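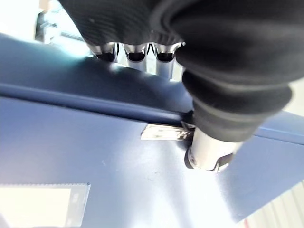
Three metal fingertips over a blue panel, thumb down next to the clasp.

Home | Build log | FAQ | Parts | Contact

Kanullow hand: frequently asked questions
Last updated 15 Aug 2023

Is this a kit?
No. Kanullow is one hand on one bench at the Gercombe shared workshop. I get asked for a kit most weeks and I don't think the design deserves one yet.

What has it cost so far?
$1,333 in parts, counting the ones I broke. The first budget was $1,076, and I believed it for a month. Labor isn't in there. If you see a build like this advertised for a few hundred dollars, ask what they left out.

Why the bellows on the thumb?
A smooth cover bunched up at the joint. The stacked folds bend better. They also collect sawdust, and I'm not convinced they'll outlast the motors.

Can it open a clasp?
Define open. My rule is 21 tries in a row with no hand on the stop button and no nudging the work. By that rule it can't. It has had good days, and good days are what people put in videos.

Why metal fingertips? Wouldn't rubber grip better?
On flat covers, yes, probably. Metal gives me a hard edge to get behind small hardware. It also slides on smooth surfaces and can leave marks, so don't hand me anything you care about.

Does it learn by itself?
I'd be suspicious of anyone who tells you theirs does. Mine repeats motions I've taught it, with small corrections from the wrist camera. Bright light confuses it. White labels are the worst, they blow out and the software takes them for an edge.

Should I use the Polat controller board?
I do, and I've replaced it 2 times. Both failures may have been my wiring. I wouldn't call that a recommendation.

Will the plans be published?
Maybe in October, if the thumb mount stops working loose. I've missed two dates already, so treat this one the same way.

Can I come and see it?
Yes, on open evenings. Keep your fingers out of its reach even when it looks parked.

Related
- Hilmont arm: why I stopped using it
- Wiring the Polat board, second attempt
- Wrist camera glare: things that didn't help
- Gercombe workshop bench rules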